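Tello cell, progress report for March
Prepared for the Drotent small equipment fund

Hello again from Brultdale! Most of this month went into looking after the cell, so I'll stick to that and save the software news for next time.

Setup

Both arms are back on the front rail and re-zeroed. I went over 70 screws (yes, every single one) and found 10 that wanted a turn, nearly all of them on the left side. Threadlocker is on those now. The Joda servos ran warm in February, so I lowered the holding current and they've behaved since.

Cables

I'm still not in love with how these run. The purple cables need a big loop so the wrists can turn freely, but a big loop also likes to wander. I've put a clear tie on each upper link and want to try a softer cable next — the connectors at the base take more pulling than I'd like.

Checking the grippers

After any adjustment I run the desk-tidy task with pens, a little spray bottle, tape and the round orange organizer. The log stands at 2,339 cycles. Small slick things like pens are the best test I have for finger alignment. 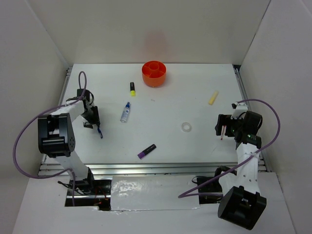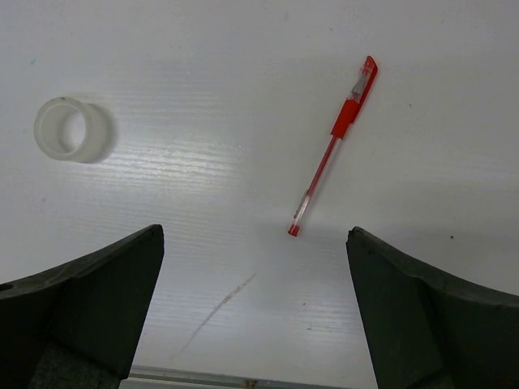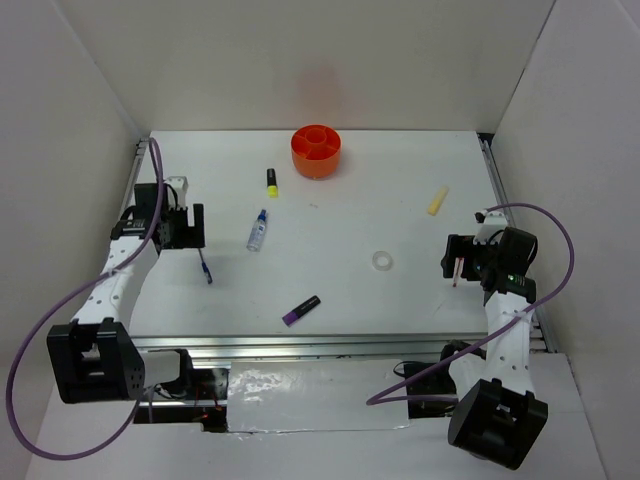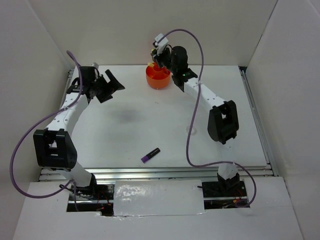

The orange organizer stays near the back wall, under the right gripper in the last picture.

Money and what's next

I've spent $70 on ties, threadlocker and one spare servo horn. In April I'd like to order the softer cable and a second set of fingers, and I'll send you the quote before I buy anything.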